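Descaling a Stovetop Kettle

Posted 2019-09-12 by Solange Gaillard

Hard water leaves calcium carbonate on any surface where it is boiled. In a stovetop kettle the deposit forms first on the base, then along the waterline and inside the spout. Scale slows heating and sheds flakes into the cup. The method below suits enamelled and stainless steel kettles. Do not use it on bare aluminium or cast iron.

You will need:
Citric acid powder, 32 grams per litre of water
A soft bottle brush
A kitchen scale
A clean cotton cloth

Let the kettle cool completely and empty it. Dissolve the citric acid in a litre of warm tap water in a separate jug, stirring until the liquid is clear. Pour it into the kettle. If the scale line sits higher than the solution, make up a second batch at the same strength. 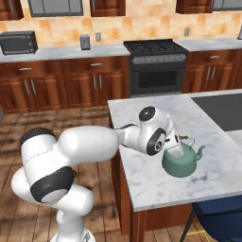
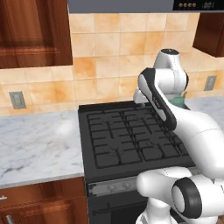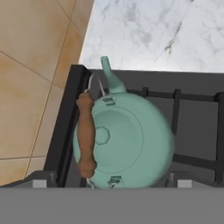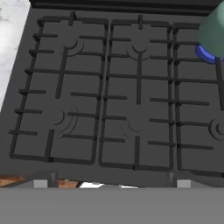
Heat the solution over a low flame to 60 degrees, then turn off the gas. Boiling is unnecessary and drives acid vapour into the room. Centre the base over the burner before lighting it, so that the weight is carried evenly by the grate. On a cooktop with separate cast-iron grates side by side, like the three in the last picture, keep the whole base on one grate and avoid straddling a join. Leave the solution to stand for 2 hours with the lid on.

Pour the solution out through the spout, which flushes the narrowest section. Brush the interior lightly. Scale that remains will normally be soft and grey; repeat the treatment at the same strength if it does not lift. Never use steel wool on enamel.

Rinse 4 times with cold water, fill, boil once and discard. Dry the outside with the cloth and leave the lid off overnight.

Frequency depends on the supply. My own kettle was last done in March and had a visible ring by winter's end. Mandla Rampersad has written to say that vinegar works as well. It does, at a higher volume, but the smell persists through several boils.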